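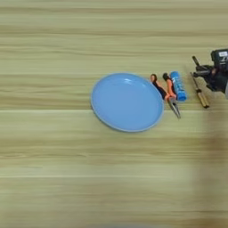 Gerkstead, im März. Prulletia bringt die Version 4 seiner Planungssoftware Saston heraus. Saston berechnet für Roboterarme, welcher Gegenstand auf einer Arbeitsfläche als nächster gegriffen wird, aus welcher Richtung der Greifer kommt und welchen Weg er dabei nimmt. Neu ist vor allem der Umgang mit Gegenständen, die sehr eng nebeneinander liegen. Eine Spitzzange, die fast den Rand eines hellblauen Tellers berührt, daneben ein blauer Klebestift und mit etwas Abstand ein Schraubendreher: Solche Anordnungen auf einem Holztisch waren für frühere Versionen eine schwierige Aufgabe, weil die Software Griffe der Zange und Klebestift aus manchen Blickwinkeln als einen einzigen Körper behandelt hat. Die neue Version trennt beide und plant für jeden Gegenstand einen eigenen Griff.

Die Version 4 steht ab sofort allen Kunden mit gültigem Wartungsvertrag zur Verfügung. Neue Kunden können die Software über den Vertrieb in Gerkstead bestellen.

Wahrnehmung und Planung arbeiten zusammen

In der bisherigen Version waren die Erkennung der Gegenstände und die Planung der Bewegung zwei getrennte Schritte. Zuerst wurde das Kamerabild ausgewertet, danach bekam die Planung eine fertige Liste von Gegenständen. Ein Fehler in dieser Liste konnte später nicht mehr korrigiert werden. Der Arm fuhr dann zu einer Stelle, die für den Greifer nicht geeignet war, und der Vorgang musste von Hand abgebrochen werden.

In Version 4 bleibt die Erkennung während der ganzen Planung offen. Für jeden Gegenstand speichert Saston mehrere mögliche Umrisse mit einer Bewertung. Die Planung prüft, ob ein Griff für alle wahrscheinlichen Umrisse sicher ist. Falls das nicht der Fall ist, schlägt sie eine andere Richtung vor oder fordert ein zweites Bild aus einer anderen Position der Kamera an. Diese Anforderung kostet Zeit, deshalb lässt sich im Projekt festlegen, ab welcher Unsicherheit sie erlaubt ist.

„Wir haben lange versucht, die Erkennung immer genauer zu machen“, sagt Lavanya Palaniappan, Leiterin der Softwareentwicklung bei Prulletia. „Irgendwann haben wir verstanden, dass die Planung auch mit einem ungenauen Ergebnis gut arbeiten kann, wenn sie weiß, wie ungenau es ist. Dafür mussten wir die Schnittstelle zwischen den beiden Teilen völlig neu schreiben.“

Längliche Werkzeuge

Ein weiterer Schwerpunkt sind lange und schmale Werkzeuge. Bei einem Schraubendreher, der schräg auf dem Tisch liegt, gibt es viele Stellen, an denen ein Greifer zufassen kann, aber nicht jede ist für die nächste Aufgabe brauchbar. Wer das Werkzeug nur in eine Schublade legen will, kann auch am Schaft greifen. Für eine Übergabe an einen Menschen ist dagegen wichtig, dass der Handgriff frei bleibt. Saston berücksichtigt nun das Ziel der Bewegung schon bei der Auswahl der Griffstelle.

Dazu wurde auch die Prüfung der Finger verbessert. Die Software rechnet nicht mehr mit einem vereinfachten Quader um den ganzen Greifer, sondern mit der Form der einzelnen Finger und des Gehäuses. Dadurch findet sie auch in engen Lücken zulässige Wege. Die Modelle für die Greifer können aus den üblichen Konstruktionsdaten importiert werden. Eigene Finger, die ein Kunde selbst hergestellt hat, lassen sich im Editor nachzeichnen.

Erprobung mit 318 Anordnungen

Vor der Freigabe wurde die Version an 318 verschiedenen Anordnungen von Gegenständen geprüft. Zusammengestellt hat sie Tegan Rakena aus der Testabteilung. Verwendet wurden Werkzeuge, Geschirr, Büromaterial und Verpackungen, absichtlich auch in Kombinationen, die in einem geordneten Betrieb selten vorkommen. Alle Anordnungen sind im Lieferumfang als Datensatz enthalten. Kunden können sie in der Simulation abspielen und mit ihren eigenen Einstellungen vergleichen.

Ein Teil der Erprobung fand bei der Firma Donnelly statt, die Werkzeugsätze für Wartungsbetriebe zusammenstellt. Dort läuft Saston an zwei Arbeitsplätzen. „Für uns war die Protokollfunktion das Wichtigste“, sagt Octavio Gallardo, bei Donnelly zuständig für die Automatisierung. „Wenn der Arm einen Griff ablehnt, sehe ich jetzt den Grund in einem normalen Satz und muss nicht mehr die Rohdaten lesen. Unsere Mitarbeiter in der Schicht können damit selbst entscheiden, ob sie etwas zur Seite schieben.“

Bekannte Einschränkungen

Durchsichtige Gegenstände und stark spiegelnde Metallflächen werden weiterhin nicht zuverlässig vermessen. Auch kleine Lichtreflexe auf glattem Geschirr können die Bewertung der Umrisse verschlechtern. Prulletia empfiehlt für solche Fälle diffuses Licht und eine etwas höhere Schwelle für das zweite Kamerabild als im Auslieferungszustand. Eine Tabelle mit geeigneten Werten befindet sich im Handbuch, Kapitel „Beleuchtung“.

Projekte aus Version 3 können geöffnet und umgewandelt werden. Die alten Griffbibliotheken bleiben lesbar, müssen aber einmal neu bewertet werden. Bei großen Bibliotheken sollte dieser Vorgang außerhalb der Produktionszeit gestartet werden. Eine Rückumwandlung in das alte Format ist nicht möglich, vor dem Umstieg ist deshalb eine Sicherung notwendig.

Schulung und Unterstützung

Für Anwender bietet Prulletia eine Schulung von zwei Tagen an, wahlweise in Gerkstead oder beim Kunden. Sie wird von Merle Rewi geleitet und behandelt das Einrichten der Kamera, das Anlegen eigener Greifermodelle und das Lesen der Protokolle. Programmierkenntnisse sind für den ersten Tag nicht erforderlich. Am zweiten Tag wird mit der Skriptsprache von Saston gearbeitet, Grundkenntnisse sind hier von Vorteil.

Über Prulletia

Prulletia entwickelt Software für die Bewegungsplanung und die Bildauswertung von Roboterarmen. Das Unternehmen hat seinen Sitz in Gerkstead und beliefert Hersteller von Anlagen sowie Betriebe, die ihre Roboter selbst programmieren.

Pressekontakt

Carleen Tuhiwai
Prulletia, Presse und Öffentlichkeitsarbeit
Gerkstead

Der Abdruck ist frei, um ein Belegexemplar wird gebeten.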